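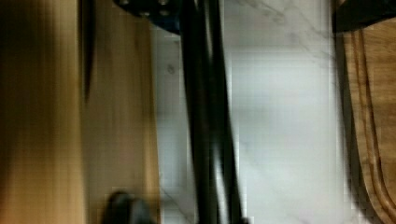
Urkard arm, Honness counter cell
Maintenance meeting, November 4, 2023
Present: Rukhsana Butt (chair), Waqas Sethi

1. Last minutes agreed.

2. Gripper. Waqas has checked the bracket bolts and marked them with paint pen. Finger alignment to be checked every 100 cycles – the log stood at 2,306 this morning. Spare fingers are on order from Gondal.

3. Cables. Rukhsana asked for the loops to be tied back further up the arm. Waqas prefers to leave slack at the wrist. Agreed to try seven ties and review.

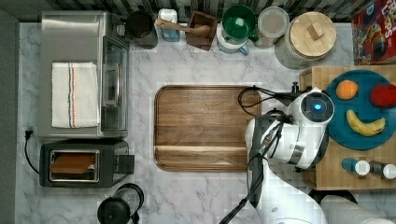
Item 3: arm and cabling at the right-hand end of the tray.

4. Wrist camera. Vimwood mount to be refitted after the cable work. WS to recalibrate.

Actions: WS – ties, mount, calibration. RB – chase Gondal, update log sheet.

Next meeting: 19 November.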